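3.2 Statutory setting

The licensing statute examined in this paper regulates the retail sale of flavored nicotine liquids. As first enacted, it required every retailer to buy its stock from a wholesaler holding a state distribution permit. A permit could be issued only to an applicant that had operated a bonded storage site within the state for at least 44 consecutive months before filing. When the act took effect, one firm, Drorstead, met this condition. Two others, Famby and Rurance, had operated sites for shorter periods and were turned away at the filing stage without a hearing.

The act contained no severability clause. This omission matters for the analysis in Section 4, where we consider whether a court that struck the storage condition could have left the remaining permit rules in force. Enforcement was assigned to the state revenue department, which had no prior role in product licensing and received no added appropriation for the purpose.

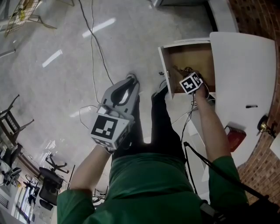

3.3 Data and coding

We built a record of all retail licenses active in the state at the start of the study period. The record holds 3,917 licenses after removal of duplicates, which arose mainly where a store changed its trade name without changing its owner. Each license was matched to a legislative district by street address. Addresses that fell on a district line were assigned to the district containing the main entrance, as shown in county parcel files.

The dependent variable is license exit, coded 1 if the holder surrendered the license or let it lapse within 14 months of the effective date and 0 otherwise. Transfers to a new owner at the same address are not treated as exits. The main explanatory variable is road distance from the store to the nearest permitted warehouse. Controls include county population, the number of licensed stores in the same ZIP code, and an indicator for stores that also held a tobacco license.

Legislative activity was coded from floor journals and from the published calendars of both chambers. We recorded each bill that proposed to amend or repeal the storage condition, along with its sponsor, committee referral, and final action. There were 13 such bills. Coding was done by one author and checked in full by Chaltu Gebretsadik, with differences settled by a return to the journal text. Journal entries that recorded only a voice vote were coded as missing on the roll call variable and kept in all other tables.

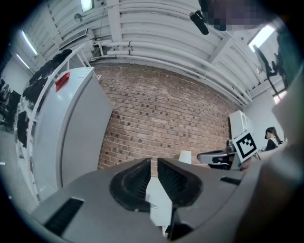

Figure 3. Gray gripper housing with two black fingers facing each other across a narrow gap.

3.4 Model

License exit is estimated with a discrete-time hazard model using a complementary log-log link. The unit of observation is the license-month. Standard errors are clustered by county, the level at which local health rules vary. We report a second specification with district fixed effects, which absorbs differences in the attention members gave to complaints from their own retailers. A third specification drops stores that also held a tobacco license. These stores could fall back on other product lines and may have kept the nicotine liquid license at low cost even where sales had stopped.

The distance measure has one known weakness. A warehouse owned by Amrani opened in August, after the filing window had closed, and shipped only to out-of-state buyers. It is excluded from the distance calculation in all specifications. Including it shortens the measured distance for stores in the northern counties and leaves the sign of the main coefficient unchanged.

We do not attempt to estimate the effect of the act on retail price. Price data were available for over 44 percent of stores, but the reporting stores were concentrated in two urban counties, and the remaining counties could not be weighted with any confidence. 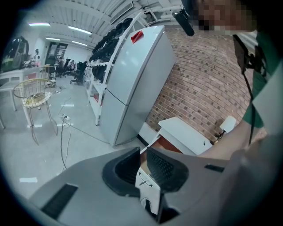
Department of Government and Regulatory Studies

3.5 Amendment history

The first repeal bill was referred to the Senate committee on commerce and received no hearing. Later bills followed two paths. One group would have removed the storage condition outright. The other would have shortened the qualifying period and allowed out-of-state sites to count toward it. Bills in the second group advanced further, and two reached a floor vote in the chamber of origin. Neither was taken up by the other chamber before adjournment. Sponsorship was not divided along party lines in either group, although members from districts with a permitted warehouse did not sponsor any bill in the first.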